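Chapter 4
Caring for Wooden Floors

A parquet floor can serve a family for many years, but it asks for a regular hand. In this chapter we study the daily and the weekly cleaning of wood, the choice of the tool, and the amount of water which the wood can accept. Waxing and sanding come later, in Chapter 11.

Many students begin with a bucket and a string mop, as they saw it at home. On tile this method works well. On wood the water goes into the joints between the pieces, and after some months the edges start to rise. For this reason we use a flat mop with a pad, and we wring the pad until no drop falls from it.

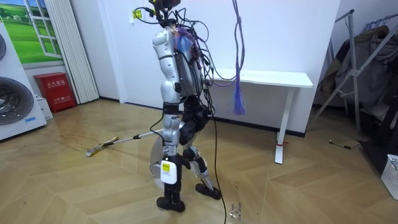
Yu-ting Tseng remarks that most damage she meets was made by people who cleaned too much, and that a dry pad is enough on four days out of five. She also advises washing the pad before it looks gray, for a dirty pad only moves the dust to another place.

Before you read further, look at the floor of your own room. Write down in which direction the pieces are laid, where the light falls on them, and where people walk the most. You will need these notes for the exercise on page 167.

4.1 Sweeping before mopping

Sand is the first enemy of the finish. Remove it with a soft broom, starting at the wall farthest from the door.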